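So I've been trying to learn Spanish again, and March is apparently the month when I remember I own a library card, because I came home with two grammar books and a novel I can't read yet. The novel is 200 pages and I've been on the first chapter since Valentine's Day. I know what's happening in it (a woman is mad at her brother over a house) but I couldn't tell you why she's mad, and I suspect the why is kind of important!

My old method was an app, and I was very loyal to that app. I can say the bear drinks milk in three different tenses. Then I went to a bakery, the lady asked me something perfectly simple about a bag, and I said "yes" to her in English and left with no bag and a loaf under my arm.

Sunita Tillman, who I used to share a desk with, told me to quit the app and just talk to people. Easy for her, she'll talk to a parking meter. But she set me up with a conversation group that meets in the evening above the hardware store, and I've gone twice now, and I love it. I'm terrible, and I love it. Everyone brings a snack and one story, and you have to tell the story without looking at notes. My first one was supposed to be about my trip to Morón, the one outside Buenos Aires. If you type it without the accent, your English-speaking relatives will have opinions. My uncle still has the postcard on his fridge. "Greetings from Moron," in my own handwriting.

Anyway, I got as far as the train station and ran out of past tense. A very patient man across the table kept feeding me verbs like you'd feed a parking garage quarters, and we made it to lunch.

What's helping the most:

- Reading out loud, even when I don't understand it. My mouth needed the practice more than my brain did.
- Radio in the kitchen. I catch maybe the weather.
- Writing the grocery list in Spanish and then having to live with it. (I bought onions when I wanted garlic. Soup was fine.)

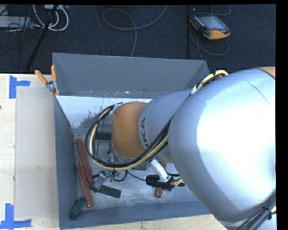
The thing I still can't get into my head is *por* and *para*. Both of my library books have a chart, and the charts don't agree with each other, so I've stopped looking at either one and I'm going by ear. At group they just repeat the sentence back to me the right way and keep going, which I like so much better than a red X and a sad little noise.

Next time I have to tell a story about a family pet. I've been practicing in the car. I don't know the word for "hairball" and I'm going to need it, so if any of you do, the comments are open.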